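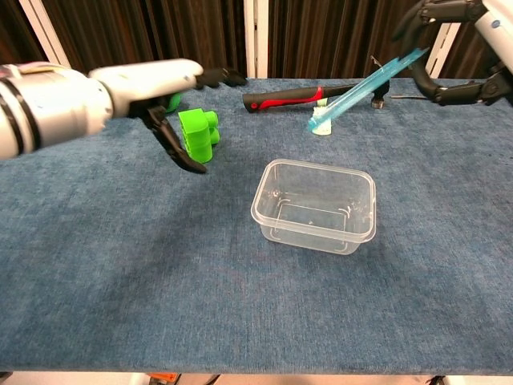
3. Work Surface and Storage

The second part of our project dealt with the shared model table. Parts from the building set were going missing between sessions, and tools were being left wherever the last group put them down. Farah Subramaniam drew up the plan for this section and I wrote up the results.

3.1 Surface

We compared a bare tabletop with one covered in carpet. On the bare top, small plastic pieces slid when the table was bumped and made a lot of noise when dropped. The blue carpet fixed most of that. Bright green parts are also easy to find against it, even the small ones. The carpet was brought over the front edge of the table so there is no raw edge to catch on sleeves.

The drawback is fuzz. Crumbs and plastic shavings get down into it and have to be vacuumed out. We did this every 5 sessions, which was not often enough.

3.2 Container

The first idea was an opaque bin with a lid. Groups forgot what was in it and took out everything to look. We switched to a clear plastic container with no lid, kept near the middle of the table where both sides can reach it. The rounded corners make it easy to scoop out the last pieces by hand. It is light, so it gets pushed around when full hands go into it quickly.

3.3 Tools

The hammer stays on the table toward the back, behind the container. It does not go in with the parts. In February one of the chunky green blocks came out of the old bin with a knob broken off, and we think a tool had been dropped on it.

3.4 Results

We timed cleanup over 20 sessions. Before the changes it took nearly 300 seconds for a group to clear the table and put the parts away. Afterward most groups were done in less than half that time. The slow ones were mostly groups that stopped to sort pieces by size, which we had not asked for.

Two things are left to do. The container needs something under it to stop it from moving, and the hammer needs a marked spot on the carpet. Tape did not hold on the fuzzy side. Farah wants to try stitching an outline in light thread. The cost of both is in Section 5 with the other supplies.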